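Home Gallery Machines Notes Contact

We use cookies to remember your settings. Accept Decline

Porkau street unit: setting up for sun and shade

Porkau is our small wheeled unit for slow runs along paved roads. The supplier, Grundgate, says the vision system needs no adjustment outdoors. I have looked after this machine long enough to doubt that. Most of my time goes into three settings - exposure, the curb threshold and the shadow filter - and the manual gives them half a page.

Rafia Sethi does the mechanical side and keeps the log. I do the software. The streets in the gallery are the kind of ground we tune for.
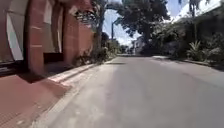

Brick on the left, greenery on the right, and a band of shade across the road under the trees. The raised curb in full sun is an easy edge for the software to find.

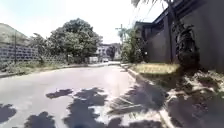

Page last changed: 2019-05-04

The second picture has the harder road. Those blotchy shadows on pale asphalt are what the shadow filter is sold for, and I still would not leave it on its default. Look at the rubble by the curb in the lower right corner too. The brochure has a lot to say about clean edges and very little about that.

Setup, as we do it now:

Fix the exposure before a run. Auto exposure sounds sensible, but it chases every change of light, and the image is at its worst just as the unit enters the shade. The gray scale has 256 levels and a badly chosen setting wastes most of them at the bright end.

Set the curb threshold low, then raise it until false edges stop showing up on the test page. Grundgate suggests doing it the other way around. We tried that in October and gave up on it.

Wipe the lens cover with a dry cloth, then check the 2 bracket screws by hand. Rafia wants them marked with paint so a turned screw shows. She is right, and I keep forgetting to buy the paint.

The drive belt is rated for 300 hours. I would like to know on what surface. We look at ours well before that, and the tensioner gets cleaned at the same time.

The Hida filter update is supposed to settle the shadow question, based on 2,000 training images. I have asked how many had tree shade in them. So far I have a polite reply and no number, so the old version stays on the machine.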